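Kemia: tap water hardness readings for Gundley and Urkov

Kemia is a small table of home water hardness tests from two neighboring towns, Gundley and Urkov. Each row is one test of one cold tap. The data comes as a plain CSV file with a second file listing the streets. It can be used for class work, for setting a softener or a dishwasher, or for checking against the figures your supplier gives you.

Version notes

Last updated Sunday, July 26, 2026. This update adds the June readings from Urkov and fixes the street names on the east side of Gundley, where Upper Mill Road and Mill Road had been merged. If you joined the old file to anything by street name, please run the join again.

What is in the download

readings.csv: one row per test
streets.csv: street names, town, and supply zone
methods.txt: the instruction sheet that goes out with each kit
changes.txt: a log of edits to past rows

All files are UTF-8 with commas between fields. Dates are year, month, day. A blank field means the value was not written down. Zero is never used for a missing value.

Columns in readings.csv

id: a number that stays with the row for good. Deleted rows leave a gap.
town: Gundley or Urkov.
street_id: matches streets.csv. House numbers are not kept.
date: the day the sample was drawn.
drops: how many drops of reagent it took to turn the sample from red to blue.
hardness: total hardness in milligrams per liter as calcium carbonate, worked out from drops.
run_time: how long the tap ran before sampling, in seconds.
temp_c: water temperature in Celsius, where a thermometer was on hand.
softener: yes, no, or unknown.
source: mains or well.
tester: a letter code for the person who ran the test.
flag: blank for a normal row, otherwise one of the codes listed further down.

How the samples are taken

Testers run the cold kitchen tap for 60 seconds, rinse the tube in the same water three times, and fill it to the 5 milliliter line. The reagent goes in one drop at a time with a swirl after each drop. Counting stops at the first drop that leaves no trace of purple. Hold the tube against something white to judge the color. Lamps with a yellow bulb make the change look later than it is, so daylight is better.

Any flat surface near a window will do. Put the tube down before you read the line, and read it at eye level from the bottom of the curve.

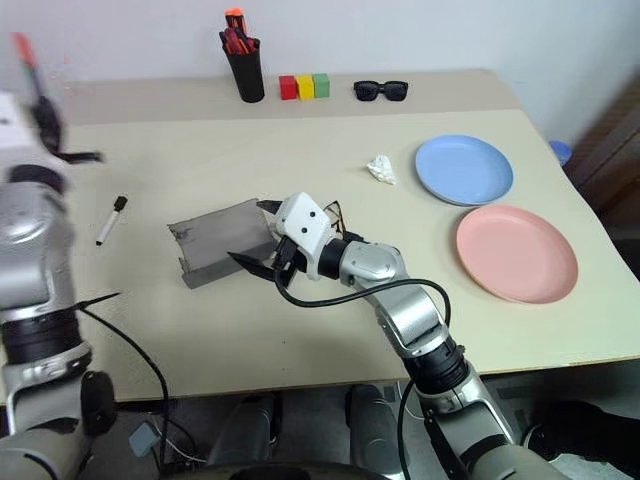
Beige tabletop, white wall behind.

Each test is done twice on the same draw. If the two drop counts differ by more than one, the tester does a third and the middle value goes in. Only the final count is in the file. Remo Haslinger has the paper sheets with all the counts and will look up a row if you send him the id.

Reagent bottles are marked with the day they were opened. A bottle left uncapped in a warm car reads high, and a batch of Gundley rows from one such bottle carries the flag R. We kept them in the file so that the ids would not shift, but they should be left out of any average.

Flags

R: suspect reagent
S: sample taken after a softener
T: tap ran for less than the full time
W: private well, not town supply
X: street unclear on the sheet

A row can carry more than one letter, for example SW. The letters are always in alphabetical order.

Supply zones

Gundley is fed from the hill reservoir on the west side and from boreholes on the east side. The two meet somewhere near the railroad, and the line moves with demand. Streets in that strip have zone set to mixed. Expect them to jump between soft and hard from one visit to the next. Seon-mi Heo drew up the zones by walking the streets with the old valve maps, and her notes are in the comment column of streets.csv.

Urkov has a single zone. Water there is hard all year. The file covers the town proper and the farms along the river road, most of which are on wells. Well rows differ a lot from each other, even between next-door farms, and should not be read as a picture of the town supply.

Known problems

The spread of streets is uneven. People who already had scale in their kettles were quicker to ask for a kit, which likely pulls the Gundley numbers up. The newer houses behind the school have hardly any rows.

The softener column was added after the first round. Older rows say unknown unless the household was asked again. Gil-soo Na called back as many as he could reach.

Tester C read drop counts from a tube with a worn fill line. Those rows were checked against a new tube and came out within one drop, so they have no flag, but you can filter them by tester if you want to be strict.

Temperature is missing in 33 rows from Urkov. The thermometer was broken and those cells are blank.

The drop test is a coarse method. It can't tell calcium from magnesium, and it says nothing about whether water is safe to drink. For lead, nitrate, or bacteria, send a sample to a certified lab.

Units

Some dishwasher manuals use German degrees. Divide hardness by 17.8 to get there. For grains per gallon, divide by 17.1. To go from milligrams to grams per liter, divide by 1000. We don't supply converted columns, as an earlier version did and the rounding caused mix-ups.

Loading the file

Most spreadsheet programs will open readings.csv with a double click. Set street_id to text on import, or the leading zeros will be lost and the join to streets.csv will fail. In a script, read that column as a string.

Privacy

Names and house numbers are stripped before the file is made. On streets with very few homes the street_id is replaced with the code for the next larger area. If you think your home can still be picked out, write to us and the row will be taken down.

Use and credit

You may copy, change, and share the data for any purpose. Please credit it as "Kemia water hardness readings, Gundley and Urkov" and say which version you used. If you drop flagged rows, say so.

Reporting errors

Send the row id, what you think is wrong, and how you know. Pauline Fothergill handles corrections for Gundley and Shigeru Ebihara handles Urkov. Accepted changes go into changes.txt with the old value and the new one. Requests for a test kit go to the same two people, and kits are sent out in the order the requests come in.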